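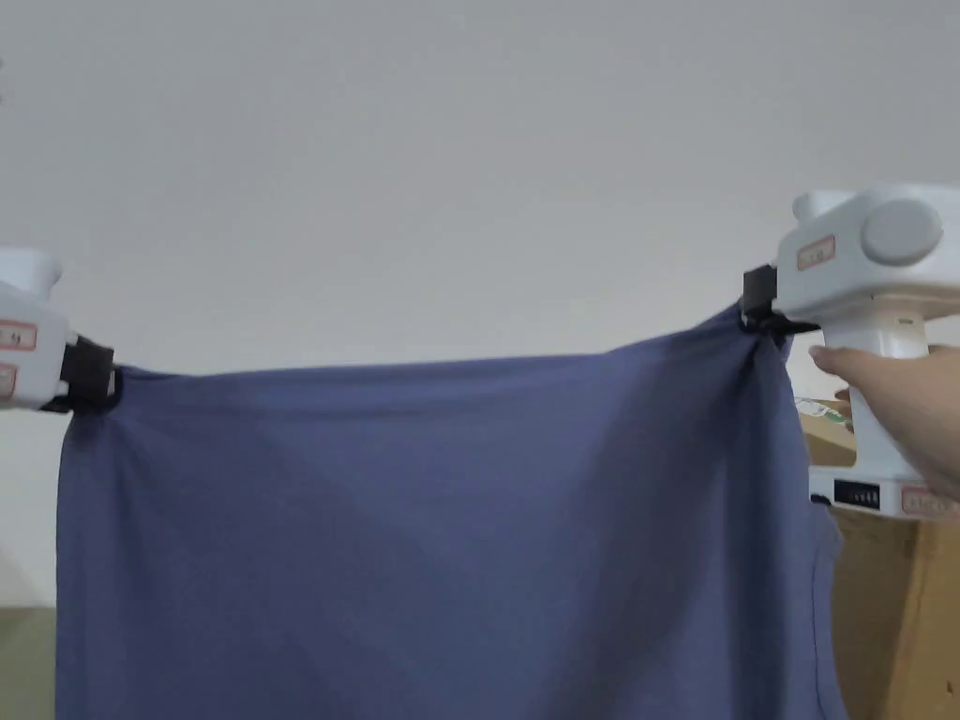 A blue-gray cloth held up by its top edge.

Arnden Football Adds Storkonon Linebacker Rafsan Talukder to Camp Roster

ARNDEN, May - The Arnden football club has signed linebacker Rafsan Talukder out of Storkonon College, the team said this afternoon. Undrafted. Three-year deal, terms not released.

Talukder started 36 games for Storkonon, most of them inside, a few at the edge when injuries hit. Team captain his last 3 seasons. Led the conference in tackles as a senior and ran back two interceptions for scores, both on the road.

"Small school, sure. Doesn't bother me," Talukder said. "I've been hearing it since I was a freshman. Just want to get on the field and hit somebody."

He joins 6 other rookies, all reporting to the Brurkine training complex. Physicals first, then two practices a day. Head coach Bhattacharjee said the depth chart is wide open behind the starters and that special teams will decide the last few spots.

"He runs, he tackles, he knows were to line up," Bhattacharjee said. "We had a draftable grade on him. Glad the phone was still free when we called."

Talukder will wear No. 56 in camp. Number could change when the roster gets cut down.
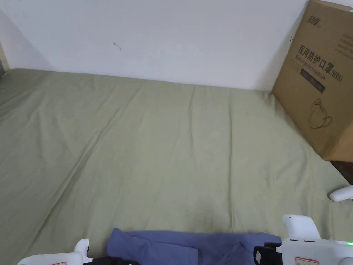

Open Practice and Tickets

One practice open to fans, 9 a.m. start, gates an hour before. Free, but you need a ticket. Only 565 seats at the Brurkine field so please reserve early. No coolers, no large bags. Autographs after, rookies only.

Media: credential requests to the Arnden press office by noon the day before. Interveiws on the sideline after practice, not before.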